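Multi-finger hand or two-jaw gripper for soft, flat items?

Zachary Caron
28 May 2025

I'm comparing a Tatuvero four-finger hand with the Oksanen parallel gripper on the same arm. The task is putting a pair of slides in a shoebox. The hand holds a sandal by the toe well enough, but the heel end swings when the arm slows down over the box. Grip force is at 35 percent.

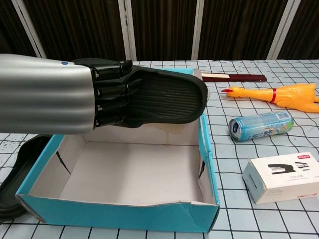

With the parallel gripper I get less swing but it misses the pickup more often. Should I change the force or the grasp point first?

Thérèse Gosselin

Grasp point. Move it toward the middle of the sole and leave the force alone until you've done 52 runs or so on each gripper. Also add a 200 ms pause above the box before you lower. My Zelthorpe controller has that as a setting, yours may need it in the script.

wanditik_user5

Had the same thing with flip flops. Slowed the arm down and it was fine. Don't remember the numbers.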